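Morneck, 20 October 2026

**Pravetar opens its hand-taught robot programme to small workshops**

Anyone who can pick up a part and put it down again can now teach a robot to do it. That is the idea behind Fullent, the teaching programme from Pravetar, which opens today to small workshops, repair benches and training centres after a long trial at the company's rooms in Morneck.

Fullent lets a person show a robot arm a job in one of two ways. In the first, they take hold of the arm and move it through the job themselves, with the joints set slack enough to follow. In the second, they stand back and steer it from a handheld controller, watching both the arm and the view from its own camera. Either way the robot keeps a record of the whole movement, including where it slowed down, how wide it held its fingers and what it could see at the time. After enough showings it has a go on its own, and the person steps in again wherever it goes wrong.

"We've had people in here who had never been near a robot arm, and by lunch they were arguing over whose showing was the smoothest," said Estela Daza, who leads the programme. "I love that part! They stop asking what the machine can do and start telling it how the job ought to be done."

The trial ran from the spring to the end of September. In that time 23 people took turns as teachers, among them a bicycle mechanic, two school technicians and a retired upholsterer who turned out to have the steadiest hands of the lot. They worked through 40 different jobs between them, most of them small ones of the sort that fill up a working day: fetching a tool, moving a box to the other end of the bench, turning a part over so the label faces up, picking up something flat without pushing it off the edge.

Flat things were the hardest by a long way. A person picking up a card or a thin panel will often slide it to the table edge and pinch it there, and does so without thinking. The robot has to be shown that slide, and shown it from several starting places, before it will try it. Teachers who guided the arm by hand tended to get this right sooner, as they could feel when the fingers were dragging. Those on the controller were better at long reaches across the table, where walking an arm along by hand gets awkward – and tiring.

The programme doesn't ask for a cleared bench. Early on, the Pravetar team taught the arm on bare tables with one object at a time, and it learned quickly and then came unstuck as soon as it met a real workplace. So the bench was left as people leave benches. Phones, keys and half-finished jobs stay where they are, and the arm learns to reach past them. Progress was slower for the first few weeks and a good deal better after that.

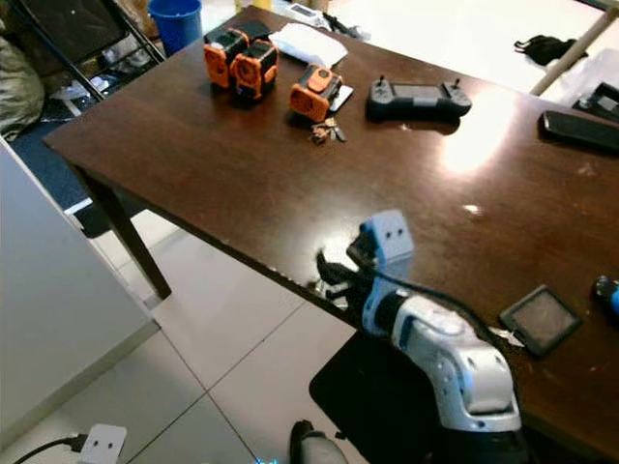

Borghild Solberg took part in the trial with the controller and thought at first that the mess was a mistake. She says she spent her first session wanting to tidy everything away before she would touch the sticks, and that she came round to it only when the arm began going neatly past things it had never been told about. She would still like a slower setting for the last few centimetres of a reach. Hers was the most common request of the whole trial, and it has been added to the version released today.

Several other changes came straight from the teachers. A showing can now be paused and picked up again, so that a phone call or a knock at the door doesn't spoil ten minutes of good work. A bad ending can be cut off and the rest kept. The teacher can also add a short spoken note while moving the arm ("gently here", "this one tips"), which is stored with the movement and can be played back by whoever takes over next.

How many showings a job needs still depends on the job. Moving a solid box from one place to another came right quickly for nearly everyone. Folding a cloth took 170 showings and is still, in the words of software lead Damián Salinas, "a fold if you're feeling kind". Work on soft materials carries on this winter, and Pravetar is keen to hear from anyone who handles fabric, paper or cable for a living and has the patience to show how.

"The arm copies your habits along with your skill," Salinas said. "I teach it to put things down slightly to the left, every time. I had no idea I did that until I watched it doing the same."

The first workshop outside Morneck to take up Fullent is Bustos, a family repair business that mends small electrical goods. Owner Hipólito Bustos plans to start with the sorting of returned items, a job that takes up most of each morning and that everyone there would gladly hand over.

Workshops joining the programme receive the Fullent software, a two-day visit from a Pravetar trainer and access to the library of showings recorded during the trial. They need an arm with a gripper and a camera that can see the table. There are 200 places in the first round, and groups without an arm of their own can ask to teach at the Morneck rooms, where sessions run all through the winter.

**Press contact:** Bautista Vergara, Pravetar press office, Morneck. Visits and interviews with trial teachers can be arranged on request.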